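Bench notes, May, 4:15 pm

Table 2 again, prop kitchen corner. I finally got the Skorner box unpacked (so much tissue paper!) and picked out what I want to keep for the Jova set. The lid with the ridged edge is a yes from me, and I'm still very fond of the basket. Blue plate stays on the black board, it looks lost on the gray without it.

White lid first, then basket and plate:
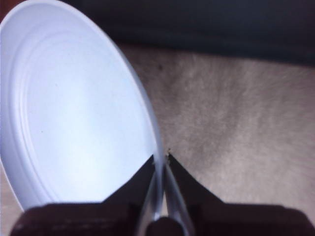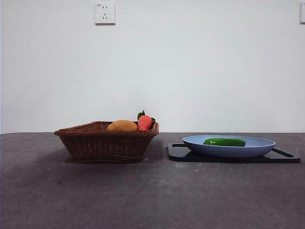
Still to do: ask Mfinanga if they have a second plate in that blue, and write the new stuff into the shelf list, which ends at 247. Tea first though.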